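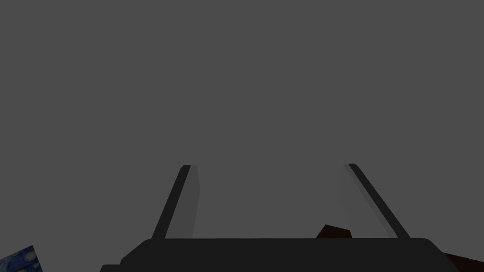
Unit 4: Writing the Interior Section of a Listing
Instructor: Johanna Ortner

Order of rooms. Start at the entry and follow the route a buyer would walk. Group rooms that share a finish. Give each finish once, with the rooms it covers.

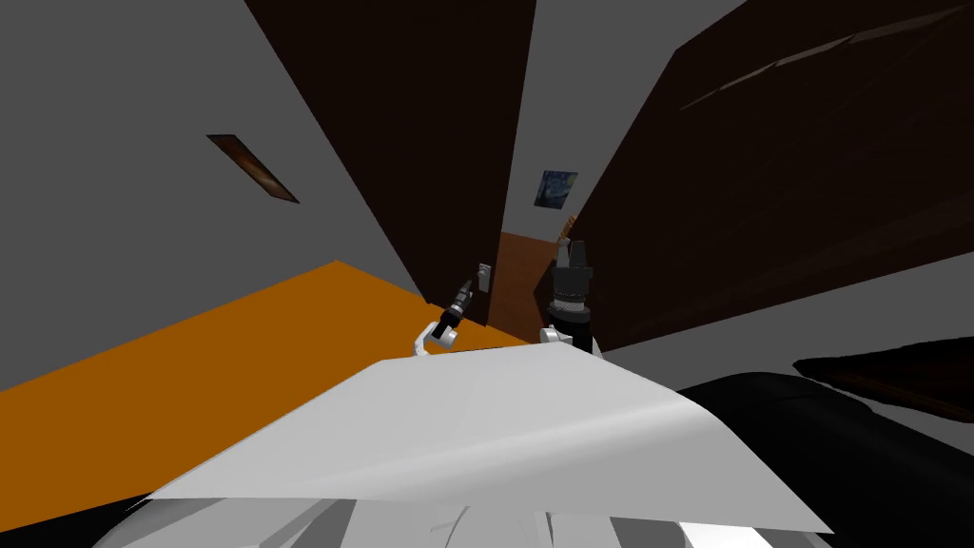
Fixed and movable items. A listing covers what conveys with the property: floors, built-in cabinets, doors, attached lighting. Furniture and decor are left out unless the contract names them. An orange floor against pale gray walls goes in the finish line; a framed painting in the style of "The Starry Night" does not. Curtain rods convey in most contracts, curtains often do not. Check the Hanside form, section C. 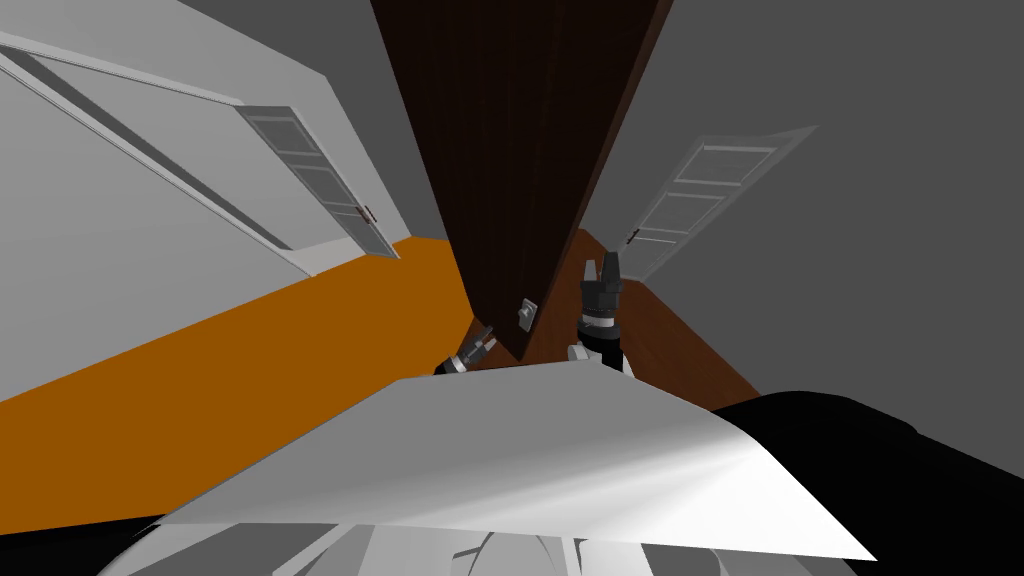

Appliances follow the same rule. A range is listed if it stays. A washer is listed only with the seller's written consent.

Length. The Lekine portal cuts text at 3000 characters. Keep the interior section to 15 lines or fewer.

Exercise. Rewrite the Trusemura listing (handout p. 21) using the order above. Mark each item F or M in the margin. Bring two copies.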